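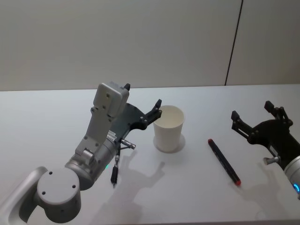 Back to the pen-in-cup task this week, and wow, do I have opinions. The goal is 400 demos for the model, and I'm at 80! I set the marker down to the right of the cup and at a slant, because the early batch had it in nearly the same spot every time and the policy got lazy (it just reached there, pen or no pen).

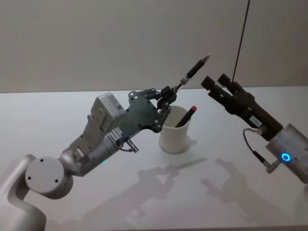

Two pens per run is slower but I like the data so much more. I toss any run where I fumble the grip for more than 15 seconds.

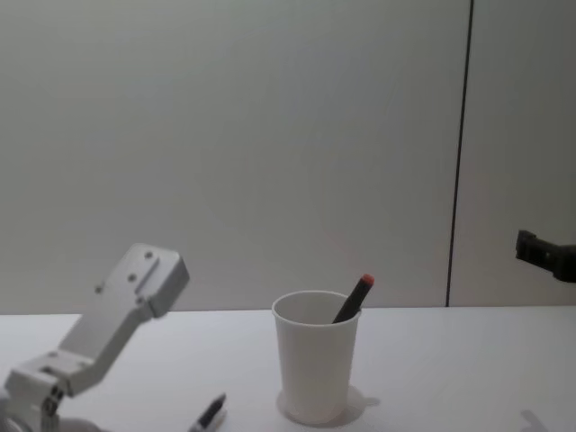
Next up is new lighting, then the Gulport folks get a copy to train on. Wish me luck, my wrists are toast!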